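Visit to the Nutar law office in Tenotberg, August

Our association of small legal practices takes one study visit a year. This time we went to Tenotberg, where the Nutar office had its open day. Ten of us travelled, mostly people from two-lawyer firms, and the train got in shortly before 9 in the morning.

Nutar does civil and commercial work, with a good deal of company registration and debt recovery. The office is on the second floor above a pharmacy. There is a reception room, a meeting room and four rooms for the lawyers.

The archive was the part I had come for. They keep 3000 closed files in a cellar they rent from the firm Warkora. Each file has a number on the spine and a destruction date written on the front sheet. Fetching one takes a trainee ten minutes. We still keep ours by client name, and two clients with the same surname have caused us trouble more than once.

After coffee we heard a talk on court substitution. Nutar covers hearings for offices in other towns and took on 68 of them last year. They ask for the file a week ahead, a signed authority and one page saying what the client will and will not accept in settlement. If the page is missing they telephone, and if there is no answer they attend and ask for an adjournment. Fees are fixed by the type of hearing, with travel on top.

They also showed us Vlad, the program they use for deadlines. It sends a warning 10 days before a date and another 4 days before. I thought it slow on screen, but the list it prints each morning is clear.
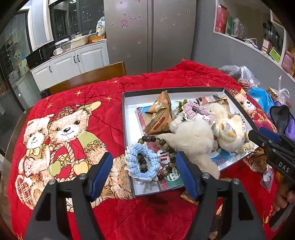
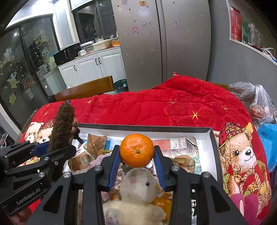
The last session was on dividing the contents of a household after a death or a divorce. Most disputes of this kind are over things with little market value, and the inventory is where they start. The speaker wanted every entry written so that a stranger could pick out the object. "Bedding" is no use, while "red quilted cover with gold stars and teddy bears" leaves no room for argument. The same goes for toys - "white plush toy, lace-type trim" and "dark brown plush toy" should be two lines. Food is left off. She handed out a blank inventory form, which I have copied for our members.

We finished at 4 and walked back to the station. Anyone who wants the form or the substitution checklist can collect both from our office.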